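Search this site Go
Reports / Progress / Odgate
June
By Modupe Eze

Progress report to Adeyemi: two-arm handling project, simulation phase

1. Summary

We planned to finish the simulated trials this period and start on the real machine at Odgate. The trials aren't finished. We stopped them after a fault that let the left arm travel toward fixed surfaces with the protective stop switched off. Nobody was at risk, as all of this work is in simulation, but the same control code was due to go onto the real robot next month. I have moved that date and am asking you to agree to the change in section 5.

2. Work completed

The batch for this period was set at 287 runs. We completed 200 before the stop. Each run starts the robot from a different place in a simulated home and asks it to bring both grippers to a ready position, hold, and return. The Grondach controller was used throughout, with no changes to its settings after the first day.

Nkechi Oyewole rebuilt the logging so that arm position, commanded speed and the state of the protective stop are all written at the same rate. Before this, the stop state was written only when it changed. We would not have found the fault with the old logs.

The head and wrist views are now saved with every run. This was a request from your last review and it is closed.

3. The fault

The protective stop works by keeping a margin between each arm and anything fixed, such as a wall or the floor. If the margin gets too small, the arm is told to hold. When the robot's starting position is reset between runs, the map of fixed surfaces has to be moved to match. In some runs the body position was updated and the map was not. The controller then measured its margin against walls that were, as far as the robot was concerned, somewhere else.

A second check should have caught this. It compares the map with the wrist view and raises an error if they disagree. It had been set to wait for 100 readings before reporting, and the runs affected were over before it got that far. So the check was running and never said anything.

Nkechi noticed it while going through saved views for a different reason. The log for one run gave the left hand plenty of clear space, and the views did not agree.

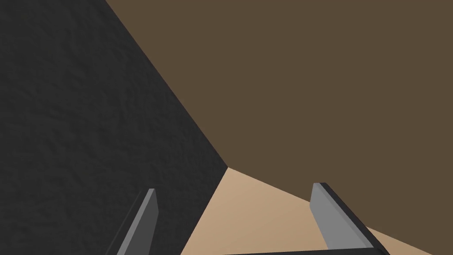
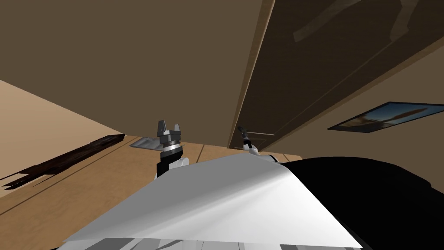 The first view has the left gripper open with nothing held, pointed toward a corner where three surfaces meet. The second has both grippers with a wide brown surface at a steep tilt, and the wooden floor beyond.

We do not yet know how many of the completed runs were affected. The views alone can't settle it, as a view like these does not say how far the hand was from the surface in millimeters. We are recalculating the distances from the arm positions and the corrected map. Until that is done, please treat the success figures in our last report as withdrawn. They counted a run as good if no stop was triggered, and with the map in the wrong place a stop may not have been triggered when it should have been.

4. What we have changed

4.1 The body position and the surface map are now reset in one step. If either fails, the run does not start.

4.2 The second check reports on its first disagreement. This gives some false alarms, mostly when a view is filled by one plain surface, and we have accepted those for now.

4.3 A run with the protective stop disabled, for whatever reason, ends at once and is marked as failed. Before this it was only marked with a warning.

4.4 Nkechi has written a test that moves the map on purpose and confirms that the arm holds. It has to pass before each batch. It failed on the old code and passes on the new code.

The Emel wrist units are not involved. We looked at them first, because the early signs were like a bad wrist reading, and that took up time we had set aside for the remaining runs.

5. Effect on the plan

The whole batch will be run again from the start. I considered keeping the runs that turn out to be sound and adding the missing ones, but the settings of the second check have changed and the two sets could not be compared.

We are also adding a longer soak test of 1000 resets with no arm movement, to look only at whether the map and the body position stay together. It can run overnight.

Work on the real robot moves back by one month. There is no extra cost for equipment. Staff time on the rerun will come from the hours set aside for the demonstration video, which I propose to drop. Please confirm whether that is acceptable.

6. Open items

Distances for the completed runs: Nkechi, in progress.
Written procedure for re-enabling the stop after a fault: Modupe, draft ready for comment.
Speed limit for first powered tests at Odgate: not agreed. I would like it set lower than in the original plan, and would welcome your view before the next call.

Contact the Odgate project office | Copyright Odgate | Back to top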